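2022-05-07 작업 노트

항온조 3호기 또 과열 알람. 설정은 80도였고, 알람 기록을 보니 새벽에 혼자 두 번 울다가 말았다. 아침에 와서 보니 표시창은 멀쩡한 얼굴로 80.0을 띄우고 있었다. 이 기계는 사람이 보고 있으면 얌전하다.

원래 오늘 할 일은 아교 점도 측정이었다. Rondov에서 받은 가죽 아교와 Clukby의 뼈 아교를 같은 농도로 불려서 굳는 시간을 비교하는 건데, 물만 부어 놓고 오전이 다 갔다. 불리는 동안은 할 일이 없으니 항온조를 뜯었다. 뜯고 나니 할 일이 너무 많아졌다.

항온조 쪽 메모:

- 온도 센서 커넥터에 하얗게 낀 것. 물때로 보인다. 닦았음.
- 순환 펌프 소리는 정상. 적어도 평소와 똑같이 시끄럽다.
- 뚜껑 패킹이 한쪽만 눌려 있음. 누가 뚜껑 위에 뭘 자꾸 올려놓는다. 나일 가능성도 배제하지 않는다.
- 알람 상한값이 82도로 잡혀 있었음. 설정이 80인데 여유를 2도만 준 사람은 자신감이 대단하다. 필체를 보니 작년 7월의 나다.

상한을 일단 85로 올렸다. 근본 대책이라고 부르기는 민망하지만, 수조에 온도계를 따로 꽂아서 표시값과 비교해 보고 차이가 나면 그때 센서를 바꾸기로. 센서 재고는 서랍에 하나 있다고 목록에 적혀 있다. 서랍에는 없다.

아교는 점심 지나서 다시 봤다. 가죽 아교는 알갱이가 고르게 불어서 투명한 젤리가 됐고, 뼈 아교는 가운데에 딱딱한 심이 남았다. 설명서에는 둘 다 같은 시간이면 된다고 되어 있는데, 설명서를 쓴 사람은 뼈 아교를 가루로 받은 모양이다. 우리 것은 구슬이다. 다음부터는 뼈 아교만 전날 저녁에 물을 부어 둘 것.

농도는 둘 다 물 8에 아교 2로 통일. 예전 기록 중에 비율을 거꾸로 적어 놓은 장이 있으니 베껴 쓰지 말 것. 그대로 하면 아교가 아니라 벽돌이 나온다.

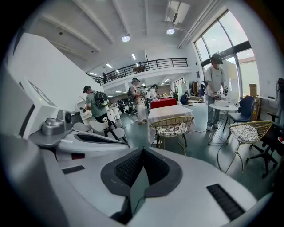
측정은 가죽 아교만 먼저 했다. 중탕은 3호기를 믿을 수 없어서 냄비로 했다. 60도 근처에서 붓으로 떠 보니 끊기지 않고 흐르고, 단풍나무 시편에 바르면 손가락에 끈기가 느껴질 때까지 1분을 못 버틴다. 작업 시간이 짧다는 게 가죽 아교의 유일한 단점이라고들 하는데, 냄새를 맡아 본 적이 없는 분들 같다.

요소를 조금 넣어 굳는 시간을 늘린 배치도 하나 만들었다. 확실히 여유가 생겼고 클램프를 채우면서 욕을 덜 했다. 다만 요소를 많이 넣으면 강도가 떨어진다고 하니 전단 시험을 해 보기 전에는 의자 수리에 쓰지 말 것. 누가 앉을 물건이다.

전단 시험기는 Trummer 것. 영점이 또 나가 있어서 다시 잡았다. 시편 다섯 개 중 첫 번째가 695 N에서 떨어졌는데, 접착면은 그대로 붙어 있고 나무가 찢어졌다. 기분은 좋지만 데이터로는 쓸모가 없다. 접착 강도를 알고 싶었는데 단풍나무의 사정을 알게 된 셈이다. 나머지 네 개는 접착 면적을 절반으로 줄여 다시 만들기로 하고 중단.

Prumex 합성 접착제를 대조군으로 넣자는 얘기가 지난번에 나왔었다. 반대는 안 한다. 다만 그건 한번 붙으면 뗄 수가 없어서, 나중에 다시 열어야 하는 가구에 쓸 생각이라면 나는 빼 줬으면 한다. 떼는 쪽 일은 늘 나한테 온다. 넣을 거면 시편 번호를 따로 매길 것. 저번처럼 마스킹테이프에 연필로 쓰면 이틀 뒤에는 아무도 못 읽는다.

저녁에 항온조에 물을 채우고 다시 켰다. 80도까지 올라가는 데 평소보다 오래 걸린 느낌인데, 평소에 시간을 재 둔 적이 없으니 느낌으로만 적어 둔다. 따로 꽂은 온도계는 81.5도. 표시창은 80.0. 둘 중 하나는 거짓말을 하고 있고, 유리 온도계 쪽이 관상은 더 낫다.

남은 일:

- [ ] 뼈 아교 심 녹았는지 확인. 안 녹았으면 버리고 새로 불리기
- [ ] 시편 네 개, 접착 면적 줄여서 재단
- [ ] 3호기 센서 주문 (서랍 다시 찾아보고 나서)
- [ ] 남은 가죽 아교는 냉장고 맨 아래 칸. 뚜껑에 "먹지 말 것"이라고 썼음. 작년에 묵인 줄 안 사람이 있었다
- [ ] 붓은 더운물에 담가 놨으니 굳기 전에 꺼내 씻기

3호기는 밤새 꺼 둠. 플러그도 뺐다.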